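Fulholm Materials Workshop
Notebook entry, May 7, 2019
Entered by: Geetha Iyengar
Copy to: Sharon Mfaume

Subject: Paste trials for rebacking the Somow ledgers

The first set of wheat starch paste was prepared this morning for the Somow ledgers. The starch was soaked overnight in deionized water, cooked over low heat with constant stirring, and passed through the horsehair sieve 2 times. The resulting paste was smooth but heavier than the batch used on the Meltero volume. Power for the hot plate should be taken from the wall and not from a strip on the table.
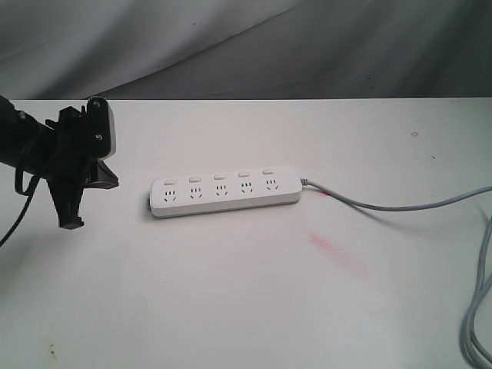 Test strips

Strips of the medium kozo paper were cut to a length of 200 mm, with the grain running along the long side. Half were pasted to scrap cloth with the new batch and half with the older one. All were placed between blotters under light weight. They are to remain there until tomorrow and should not be lifted early to check.
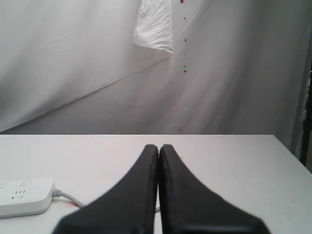 The spine linings present the greater difficulty. The 1981 repair was carried out with a synthetic adhesive that has yellowed and does not respond to water. A poultice softened it only at the head of the first volume. Mechanical removal with a bone folder remains the safer course, and the work should be done over a plain white surface such as the tabletop shown, where dark flakes of old lining are easily found and collected. Flakes are to be kept in a labeled envelope with each volume.
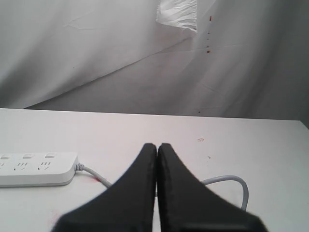
Sewing on the second ledger is sound except at the last section, where the thread has parted at the kettle stitch. Sharon Mfaume proposes to resew that section through the existing holes with unbleached linen thread, and I agree. The spine folds will be guarded first. For any photograph of the guards, the matte black of the fingers against the white table is a fair guide to the contrast required; toned tissue on cream paper will need a darker card behind it.

Outstanding

Humidity in the store read high again this afternoon – the sensor should be compared with the hygrometer before any adjustment is made.
Kozo paper: 20 sheets remaining. Reorder before June.
Leather samples from Mfaume have not arrived. No decision on the covering of volume one until they have been seen.
Older paste to be discarded once the test strips have been read.

G. Iyengar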